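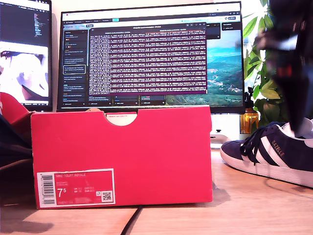

Bohdana Karpenko

Asked 1 March 2016

Label printer prints 1D barcodes that scan, but the QR code on the same label fails

I maintain stock records for a small shoe reseller. We relabel boxes when the original label is torn. The record system is Cillstead, the labels are laid out in Hladun, and the printer is a direct thermal Femier desktop unit. The stock file has 2,296 rows, one per box.

The layout follows the usual shoebox arrangement: a barcode at the left, the style name and size in the middle, a small QR code near the right end. The barcode reads first time on both of our scanners. The QR code reads on a phone held very close, and on the scanners almost never. I have already tried raising the print darkness by two steps, which made it worse. The QR code holds a full web address plus the style, size and shelf position, 14 mm on a side as printed.

Is this a printer fault, a scanner setting, or the layout? I would prefer not to change the label stock, as we bought a large quantity in July.

2 answers

Answer 1 (accepted)

Most likely the layout. A QR code grows in modules as you add data, so a long address in a fixed square means each module gets smaller. At 203 dpi one printer dot is 0.125 mm. If the layout program scales the code to fit the square, the module width will not land on a whole number of dots, and the printer rounds some columns up and others down. Higher darkness then spreads the black modules into the white ones — that matches what you saw.

Do the following, in this order.

Put darkness back to where it was.

Shorten the data. Encode only the stock number and let Cillstead look up the style, size and shelf. You should drop to a much smaller symbol.

In Hladun, turn off "fit to box" for the code and set the module size in dots. Use 4 dots if it fits, 3 if it does not.

Leave a blank margin of four modules on every side. A border line or text inside that margin is a common cause of failed reads.

Print one label at the slowest speed and test it before running the rest.

Also check that the layout is set to the true resolution of the printer. If Hladun thinks it is driving a 300 dpi head, everything is resampled and the settings above have no effect.

Comment from Bohdana Karpenko: Stock number only, 4 dots, margin cleared. Both scanners read it now. The resolution was set correctly. Thank you.

Answer 2

Are you sure the scanners do 2D at all? A laser scanner cannot read QR codes whatever you print. You need an imager. We changed to Vuledach ones and had no more trouble.

Comment from Bohdana Karpenko: They are imagers. They did read the code occasionally, as I said in the question.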